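3.2 Demonstration collection

Demonstrations were gathered on the Stellwood bench, a two-arm teleoperated platform with a fixed camera over the pad and a small camera at each instrument wrist. Two operators, one experienced and one trained on the bench for this study, closed incisions with interrupted stitches. An episode starts when the needle is first grasped and ends when the tails of the last knot are cut. Episodes in which the operator lost sight of the needle were kept and flagged. The wrist view is noisy in a particular way: the thread moves freely between the camera and the pad, and the needle is often in view without being held. 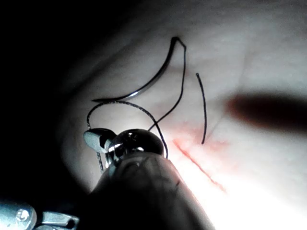 We therefore label grasp state by hand and do not infer it from the jaw angle. Jaw angle alone was a poor cue in the pilot data, where closed jaws held thread, needle or nothing at all. Labeling was done in the Birero annotation tool by two of the authors, with a third settling disagreements. Each clip was cut into five phases: pick up, drive, pull through, wrap and cinch. The boundary between pick up and drive is placed at the first sample in which the needle is clamped and the arm has stopped adjusting its hold.

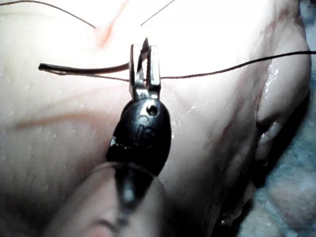

Figure 4. Wrist view with the needle clamped between the jaws and suture thread on both sides of the grasp.

After removing clips with dropped video, 306 episodes remained. We held out those from the last pad used by each operator, so that no pad appears in both training and test sets. Joint positions, gripper commands and all video streams were resampled to a common clock. Wrist video was kept at full rate for the wrap phase, in which the thread can change shape faster than the arms move.
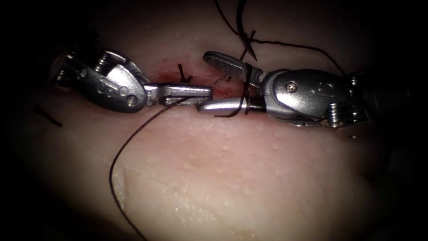
Wrapping was the hardest phase to label consistently. The annotators agreed on its start but differed on its end, mostly where a loop had begun to slide along the instrument and the operator paused. The final rule ends the phase when the free tail is gripped through the loop. Applying this rule to the pilot clips changed 218 boundaries, all of which were checked a second time by Whitelaw.

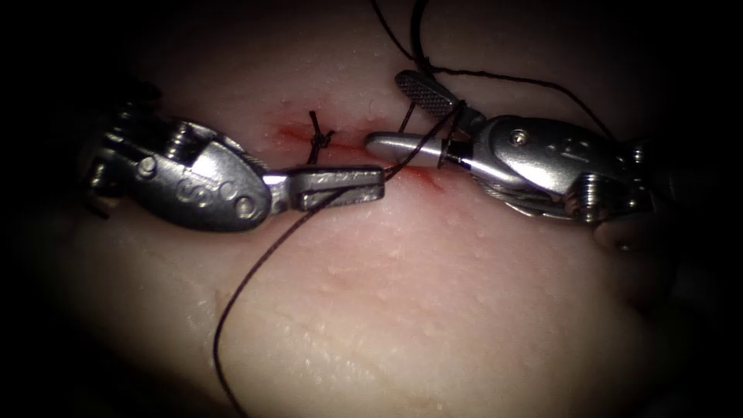
Stitch order is recorded as a separate field, as the policy receives no memory of earlier episodes. The state of the wound at the start of a wrap therefore has to be read from the video. A finished knot with two short cut tails can lie on the incision close to the working jaws while the next thread is being wrapped, and its color gives the model little help in telling old suture from new. We added a coarse mask for cut tails to 200 training clips and left the remainder unmasked. The effect of this mask on wrap and cinch is reported in Section 5.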